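Pometti Community Forum > Home and Laundry > Washing
Topic: Red team kit bleeding onto the white trim – what are you all doing?

halfback_mom
Posts: 119

We switched clubs in April and the new one, Griscombe, plays in red with white trim. Last one was navy on navy and I never had to think about it. After the first two washes the trim on the jersey had gone a pale pink. The shorts were fine. The jersey and shorts came in the same bag from the same supplier, so I don't know why one ran and the other didn't.

I wash at warm, normal cycle, regular powder, and everything sits in the machine until I get home from work. Water here is hard. I have seen people say vinegar, salt, color catcher sheets, cold only, and wash by hand. I can't do all of them. What works?

dryline
Posts: 74

Sitting in the machine is your problem. Dye that comes loose in the wash settles on whatever it is touching while the load is damp. If the trim is folded against the red for seven hours, it will pick up color. Get it out as soon as the cycle ends and hang it up.

Cold water, inside out, short cycle. Skip the vinegar and salt. They don't set modern dyes.

Grornach_Street
Posts: 7

I disagree about the vinegar. My mother put a cup in with anything red and we never had pink socks. I do it now and have no trouble.

dryline
Posts: 74

Your red things may just be well dyed. Try leaving it out one week and see if anything changes. Vinegar can help a bit with acid dyes on wool, silk and nylon. Most sports kit is polyester, and that is colored a different way, with heat. A cup of vinegar does nothing to it at washing temperature.

Grornach_Street
Posts: 7

I'm not going to experiment on a good shirt to win an argument. It costs next to nothing and it takes the smell out as well.

seam_ripper_2
Posts: 119

Check the label on the jersey against the label on the shorts. Suppliers often put a set together from different mills. If the jersey has cotton in it and the shorts are all polyester, that would explain why only one ran. Cotton dyed red is the worst for this.

Also look at how the trim is attached. If it is a separate white strip sewn on, you can treat it by itself with a brush and a paste of oxygen bleach. Keep it off the red. If the white is part of the same cloth, you can't do that without risk.
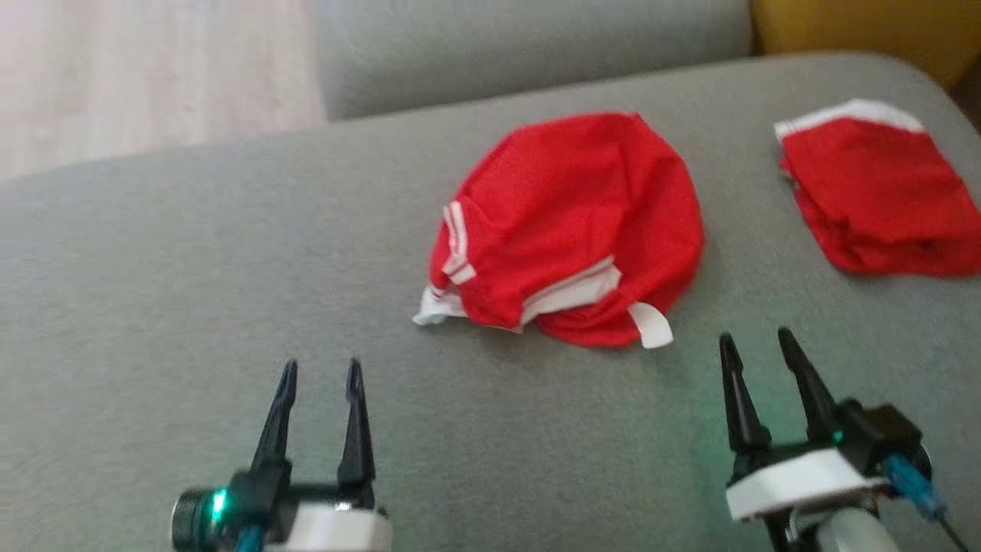

Posted by seam_ripper_2 in Washing | 9 replies | Filed under: Sportswear, Color Run

White bands next to red are the hard case, and a white hem is harder because it folds back against the body of the garment when it is wadded up. Lay things flat or hang them so the white is not pressed on the red while damp. I do this even with kit that has never run.

One more thing on the paste. Test it on the inside of a seam first and leave it as long as you plan to leave it on the trim. A quick dab and rinse tells you very little.

halfback_mom
Posts: 119

Labels checked. The jersey is a cotton blend. The shorts are all polyester. Thank you, I would not have thought to look.

The trim on the jersey is a sewn strip, so I will try the paste. Does it matter that it has already been through the dryer?

seam_ripper_2
Posts: 119

It makes it harder. It isn't hopeless. Soak the strip in cool water first, then use the paste, then rinse until the water is clear. You may need to go twice. Don't put it back in the dryer until you are happy with the color.

line_and_pegs
Posts: 74

Can I put in a word for color catcher sheets. I was against them for years because they looked like a way to sell paper. Then my kid's team moved to a maroon kit and I bought a box of the Negash ones. They come out of the wash pink, so something is landing on the sheet and not on the clothes. I use one for the first few washes of anything dark and then stop.

They won't fix a stain you already have.

dryline
Posts: 74

The sheets are fine. I would still take the load out on time. A sheet can't do much once the water has drained and the clothes are sitting in a heap.

Grornach_Street
Posts: 7

So paper sheets are fine but vinegar is an old wives' tale. All right.

dryline
Posts: 74

I said vinegar does nothing for polyester. I didn't call it anything. Use it for the smell if you like it, though I would keep it out of the drum if you have rubber seals you care about. And never with bleach of any kind.

line_and_pegs
Posts: 74

Agree on never mixing it. Somebody should pin that.

touchline_tea
Posts: 2

New here. Our club tells parents to wash kit at hot because of the mud. The shirts are red and white stripes. Is that wrong? It does say hot on the sheet they hand out.

seam_ripper_2
Posts: 119

Go by the label in the shirt, not the club's sheet. For mud, let it dry, knock off what you can outdoors, then rinse the rest in cold water before it goes in the machine. Detergent rubbed into the knees and seat does more than heat. Hot water also wears out printed numbers – they start to crack at the edges and then peel.

touchline_tea
Posts: 2

The numbers on ours are already cracking. I will go down to cold and tell the other parents. Somebody will object.

halfback_mom
Posts: 119

Update on the jersey. Soaked it in cool water while I made dinner, did the paste, rinsed. Most of the pink is gone from the front. There is still a shadow by the left cuff where it was worst. I'm going to do it again tomorrow and leave it longer.

I have also moved my wash to the evening so I'm home when it finishes. The shorts went in with the dark towels and came out the same as before.

dryline
Posts: 74

Good. Keep the jersey out of the towel load for now. It may have more dye to lose, and lint will stick to that fabric anyway.

Grornach_Street
Posts: 7

Glad it is coming out. For the cuff I would try a little vinegar once all the bleach is rinsed away. I know, I know.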